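Writing house rules for the humanoid cell

25 Aug 2018

I spent most of July reading standards. The industrial robot ones are good if your arm is bolted to the floor. The personal care one comes closer to what we do, but it was clearly not written by anyone who had to reset a desk between runs. So at Notow we wrote our own sheet to sit under the official ones. It is 2 pages and it hangs by the door.

The first rule is about what goes on the table. Only the things named in the task sheet, and nothing sharp, hot or made of glass until the task has passed with soft or light items. For pick and place we use fruit and a plastic basket.
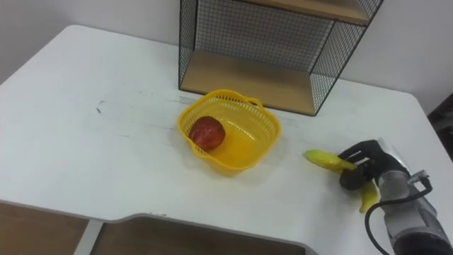

Heledd James thinks fruit is a poor choice for a standard. No two bananas are the same size, she wrote after reading the draft, so how would another lab repeat your numbers? She would rather have molded test pieces with a known weight.

She has a point and I changed the text. Fruit is fine for practice. For anything we report, the items get weighed and the weight goes in the log.

The second rule covers two-handed work. Both hands near one object means more ways to crush it or pull it apart, so grip force is set to the lower limit first and raised one step at a time. Whoever runs the task keeps a hand on the stop button the whole time – no typing notes, no phone.

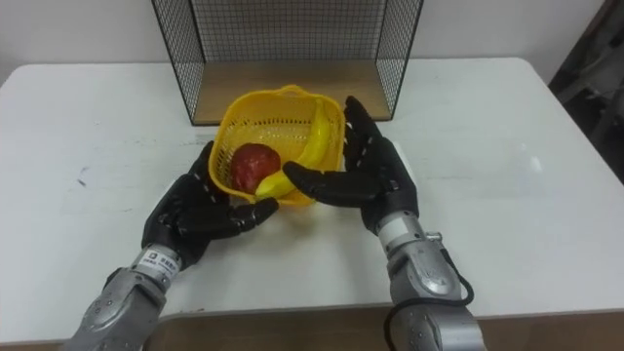 Both hands at the basket, apple and banana inside.

The third rule took the longest to agree on. Asger Lauritsen wanted a fixed keep-out distance painted on the floor. I wanted one that depends on speed, like the collaborative robot documents do. We settled on the fixed one, because people remember a line and don't remember a formula. Nobody steps over it while the motors are powered, even if the arm is holding still.

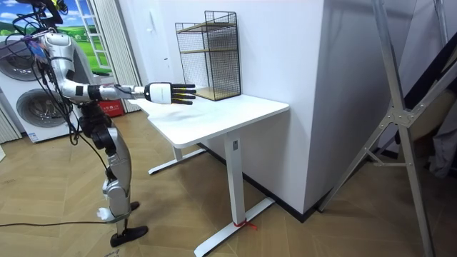 Holding still is the state I worry about most. An arm that isn't moving may be finished, waiting for a command, or stuck in a fault, and you can't tell which from the outside. The sheet says to read the state off the console out loud before anyone walks up.

Rule four is the log. Every run gets a number, an operator and a reason for ending. We are at run 1304 now, and the first 400 have no reason written down, so they are no use for working out which faults keep coming back.

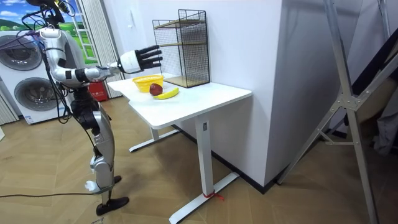

The reset between runs gets its own line too. Items go back to their start positions by hand, with the motors off, and the operator checks them against the sheet before powering up again. Wilma Visser has asked for a rule on cables, and I'll add one when we've agreed on the wording. If you have a sheet like this at your own lab, I'd like to read it.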